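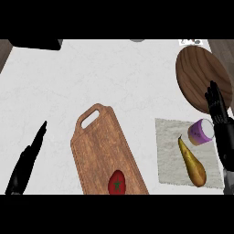 Home | Forums | New Posts | Members | Search

Filed under: Kitchen & Bath > Countertops

Sealing marble before a long rental – worth it or not?

zteoh_arboleda
We closed on a house in Arboleda in January and the kitchen has honed marble counters, white with gray veining. We have to move for my job, so it will be rented out for 16 months starting this summer. The counter guy quoted me $295 to strip and reseal everything. My husband thinks we should skip it and deal with the damage when we get back. The water drop test on the section by the sink leaves a dark spot in less than five minutes. The island seems fine.

Has anyone rented out a place with marble? Did sealing make a difference?
Zahira

lawal_o
$295 is fair if he is really stripping it first. Ask what he strips with. A lot of them wipe it with acetone, put one coat on and leave. If water soaks in that fast by the sink then that part has no sealer left and I would do it.

Sealer won't stop etching though. Lemon juice, vinegar, wine, tomato, all of it will leave dull marks whether it is sealed or not. Sealing is for stains.

Dendmont Dan
Save your money. I have two rentals with marble and have never paid anyone to seal either one. Buy a bottle of impregnating sealer, wipe it on, wait, wipe it off. Takes an hour. Cost me $50 with enough left for the bathroom.

pkravets
Dan is right about the price but leaves out the part people mess up. If you don't buff off the extra before it dries you get a haze, and on honed stone it is a pain to get off. I did this in my own kitchen. Took a second coat to soften the first one and then a lot of rubbing with a white pad. Read the wait time on the label and do one section at a time.

Dendmont Dan
Never had a haze.

pkravets
OK. I did.

homa_k
I managed rentals for nine years. What matters more than the sealer is what you put in the lease and what you leave in the drawers. Ours had a half page on stone care: pH neutral cleaner only, no vinegar, use a board. Then we left two big cutting boards and a bottle of the right cleaner under the sink. Tenants use what is already there. Before the boards we had knife scratches and etching next to the stove every single time.

Take dated photos with the lights on and with a lamp held low across the surface. Etching does not show up straight on.

lawal_o
Agree on the low lamp. Also get the boards with a juice groove.

zteoh_arboleda
Thanks all. Homa, did you ever get money out of a deposit for etching? Our agent says it counts as normal wear.

homa_k
Twice. Once for a whole ring pattern where somebody had a bar set up, and once for a rust stain from a can. Small dull spots, no, I never tried. Your agent is probably right for those, but check your state.

Dendmont Dan
Charging a tenant for using a kitchen counter as a kitchen counter is a good way to end up in small claims. If you can't live with marks, don't rent out marble. Put in quartz.

homa_k
She just bought the house. She is not going to tear out the counters for 16 months.

zteoh_arboleda
No, we are not doing quartz. I think I'll do the sink side myself and leave the island alone until we're back. Going to test behind the faucet first.

pkravets
Good plan. Keep water off it overnight.

Thread closed by moderator 2018-06-09

3 comments

Orlando Nina: The lamp trick works on granite too, for finding old sealer streaks.

Filen_fan: My honed marble is full of etch marks after six years and I like it fine. Mine is a family kitchen though, no tenants.

Orlando Nina: Poultice for rust stains has to be the rust kind. Baking soda did nothing for me.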